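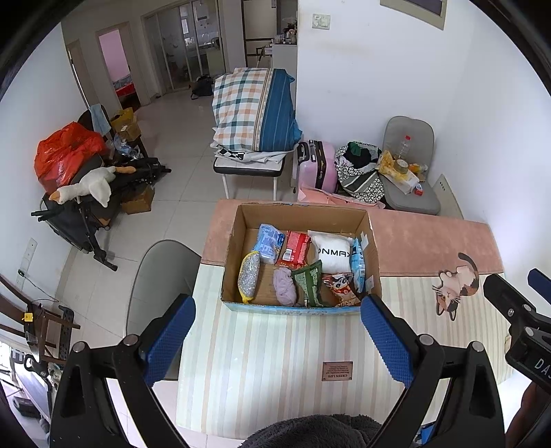 Box-packing task at the Jitaru site: eight items in the box, two-finger grippers.

Progress report, Cirnasico packing software
To: Rizwan Soomro
From: Taras Panasiuk
Aug 8, 2023

Hi Rizwan, this is the longer update I promised you. Good news first: the segmentation code is in, it runs on everything we have, and I've stopped dreading the nightly job!

What got done

We now have 376 episodes through the new pipeline. Each one gets split into short pieces (reach, close, lift, place, open) from the finger width and the wrist motion, and then the planner side gets a clean list of who went where. Vitalii rewrote the time alignment between the left and right grippers, and that fixed the problem where a pick by one hand got booked to the other. I'd been blaming my own code for that for weeks, so I owe him lunch.

The item tracker is the part I'm happiest with. It keeps an inventory of the box as a set - what's inside, what's still on the table - and updates it at every open event. Soft packets are still the hard ones. A crumpled bundle looks like a different object every time it gets squeezed, and shiny bags pick up glare, so we match on color and on whatever print is showing, and we let the tracker say "don't know" when it needs to.
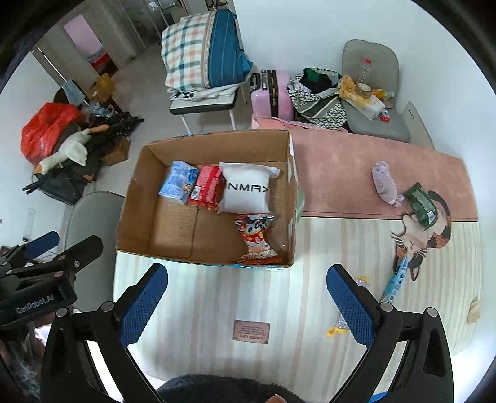 What's not working yet

Items that sit behind a finger. The silvery packet with the yellow ends is my standing headache, because when only the ends show, the detector likes to call it two things. Arsen has a patch that carries the old mask forward until the finger moves away. It helped on the 13 clips we pulled for testing, but I want to see it on more before I merge it.

The printed cat on the table cover also got detected as an item in 33 episodes. Funny the first time! We mask the cloth now.

Money and time

We're on budget. The labeling tool license from Nullcombe came in lower than I'd planned, and I'd like to move the difference to extra compute, if that's okay with you.

Next up

Svyatoslav starts on the policy training runs once the masks are merged, and we have 3 configurations lined up for him. I'm aiming to have first results to you in September.

Taras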